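Gripper Corner: Two Hands Enter

Readers of the February issue will remember that we promised a fair comparison of the two grippers on the bench arm, and that we promised it "shortly." It is now November 2019. We would like to thank everyone who stopped asking.

The contestants are the Skinby two-finger, which came with the arm and has the personality of a pair of salad tongs, and the Gokden, which has softer pads, a wider opening and a manual translated by someone with a deep grudge against verbs. Both were bolted to the same wrist, with the same small camera looking down past the fingers, and both were driven by the Holtenine controller. We had meant to compare controllers as well. The other one, sent over by our friends in the Bragança workshop, arrived with a power plug that fits no outlet in the building, so it is holding down a stack of paper.

The rules were simple. Reach for the thing, close on the thing, lift the thing, put it in the basket, let go. That last part turned out to deserve its own column in the log. The Skinby lets go of everything, sometimes early. The Gokden lets go when it is good and ready, and its pads have a way of hanging on to anything smooth for just long enough that the arm starts home with the item still attached, looking pleased with itself.

We logged 2848 attempts between the two, spread over 18 evenings, and 873 of them were drink cans. That is far too many drink cans. But cans are where the arguments happen. A can is shiny, round, easy to dent and slippery along the sides, and people on the mailing list hold strong views about whether you should come at it from the top or from the flank. We tried both. From the flank, the Skinby is quick and leaves little dimples. From the top, the wrist camera gets a fine close view of the lid and has to make sense of all that glare.

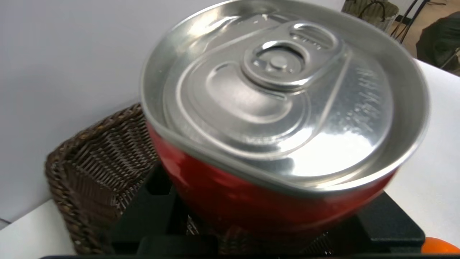 Glare cost us more time than either gripper did. Polished metal throws back whatever the room is doing, and the software we use to find edges will happily decide that a bright spot is the side of something. We turned the exposure down until the dark parts went to soup, then turned it back up until the white tabletop vanished, and settled on a number in between that pleases nobody and mostly works. If you are setting up your own wrist camera, start with the lamps. Moving one lamp did more for us than a week of fiddling with settings, and we are a little sore about the week.

Fruit was a different story. The Gokden is lovely with fruit. It closes slowly, the pads give a bit, and oranges come up without a mark on them. The Skinby can do oranges too, if you lower the closing force and don't mind waiting while it thinks it over. At the factory setting it makes juice.

As for speed, the Skinby gets through a tray in around 20 minutes and the Gokden takes longer. How much longer depends on how often it needs to be talked out of holding something. We fixed part of that by adding a small wiggle after the fingers open. The wiggle looks ridiculous, and one visitor asked if the arm was cold. It stays in.

So which one should you buy? If your work is boxes, tools and other things that don't bruise, get the Skinby and spend what you save on better lamps. If you handle food, or anything you would be sorry to dent, the Gokden is worth the trouble, but budget an evening for the manual and another for the mounting plate, whose screw holes line up in theory.

Both grippers are still on the shelf by the bench and can be borrowed by members. Please bring back all the screws. The log is available as a spreadsheet to anyone who asks; the column headed "hmm" is explained on the second tab. And if somebody owns an adapter for that plug, we would very much like to meet you before next February.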